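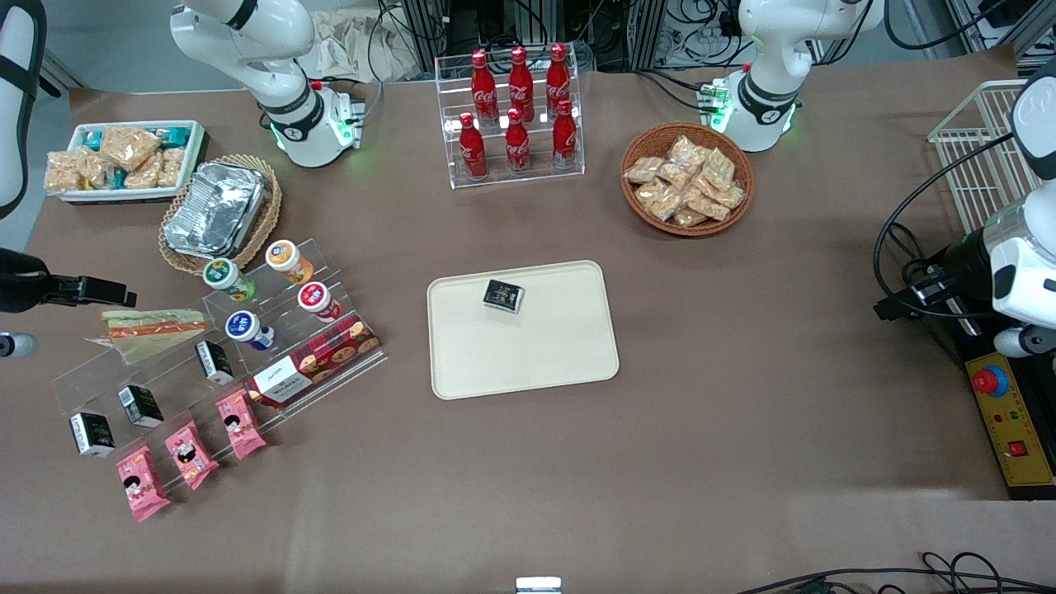

Nithin Kamath wrote to us in August that he had skipped this section entirely, gone straight to the stretches, and spent a fortnight wondering why his hip flexors felt no looser than before. So please, pour yourself a cuppa and read it through once before you get down on the floor.

Section 2: Setting up your Flaveo roller for the front of the hip

The Flaveo comes out of the carton with the foam sleeve already on the core, but the end caps are packed separately and the density dial is set to its firmest position for shipping. Firmest is far too much for a first go, even if you're quite fit!

1. Press an end cap into each side of the core until it sits flush with the foam.

2. Turn the density dial anticlockwise to 2. You can work your way up to 8 over the coming months, and plenty of our customers at the Wirndale clinic never go past the middle and are perfectly happy there.

3. Lay the Bangera mat out flat, long side to the wall. Carpet will do if you haven't got the mat, although the roller tends to wander on it.

4. Lie face down, propped on your forearms, with the roller just below the bony point at the front of one hip. Bend the other knee out to the side and let it take some of your weight.

5. Roll slowly down towards the top of the thigh and back again, a hand's width or so at a time. If you find a tender spot, stop there and breathe out.

6. Swap sides. Do the looser side as well, please, tempting as it is to leave it.

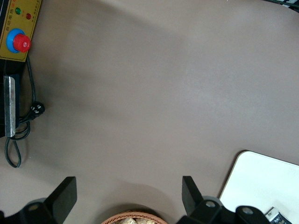
Note: the sleeve softens a little over its first 300 passes or so many of you have written in to ask whether yours is faulty. It isn't. The colour may lighten slightly along the centre too.

Caution: keep the roller off the hip bone itself, the belly and the crease of the groin. Stop if you feel tingling or numbness down the leg, and have a word with your physio before you try again. Anyone who is pregnant, or who has had hip or abdominal surgery, should check with their doctor first.

Replacement sleeves are listed in the Haludik parts catalogue as item 246. Measure your core before ordering, as the travel model takes a shorter one.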